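Pustton bekommt seine Bücherei zurück - und ein paar Regale mehr

Mittwoch, 16:40 Uhr | Von der Lokalredaktion

Lange genug hat es ja gedauert, und mancher in Pustton hatte die Hoffnung wohl schon ein wenig aufgegeben, aber nun steht es fest: Die Stadtbücherei zieht im Mai aus ihrem Ausweichquartier zurück ins alte Haus am Markt. Im Erdgeschoss sind die neuen Fenster drin, die Heizung läuft, und die schöne breite Treppe, um die sich so viele gesorgt haben, ist geblieben, wo sie immer war.

Neu ist vor allem der Lesesaal im ersten Stock mit 40 Sitzplätzen, dazu eine Kinderecke, in der es endlich auch einmal lauter zugehen darf. Die Regale liefert die Tischlerei Deligiannis aus der Nachbarschaft, zusammengerechnet 139 laufende Meter, und wer schon einmal mit einem Kinderwagen zwischen den alten Metallregalen festgesteckt hat, wird sich über die breiteren Gänge ganz besonders freuen.

Der Förderverein Eketti hat für den Umzug 700 Euro gesammelt - das meiste davon auf dem Bücherflohmarkt im Herbst, bei Kuchen und strömendem Regen. Davon werden nun Hörbücher angeschafft, nach denen vor allem die älteren Leser immer wieder gefragt hatten.

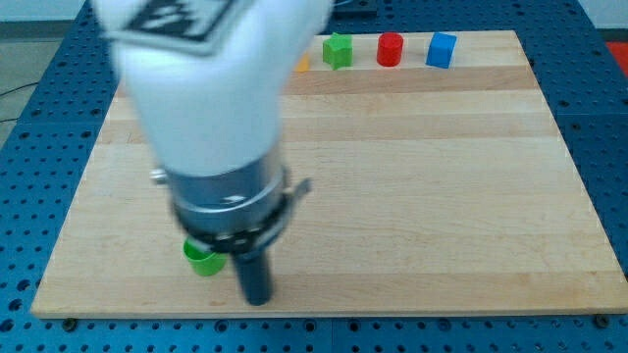 Bis zum Umzug bleibt die Ausleihe im Ausweichquartier wie gewohnt geöffnet. Wer mag, darf in den letzten beiden Wochen bis zu 200 Bände auf einmal mitnehmen und sie erst am Markt wieder abgeben, denn was daheim auf dem Nachttisch liegt, muss schließlich keiner in Kisten packen.

12 Kommentare | 38 Mal geteilt

Mehr aus der Region
Freibad Silero: Saisonkarten ab sofort erhältlich
Buslinie nach Pustton fährt abends wieder öfter
Chor sucht Tenöre und einen größeren Probenraum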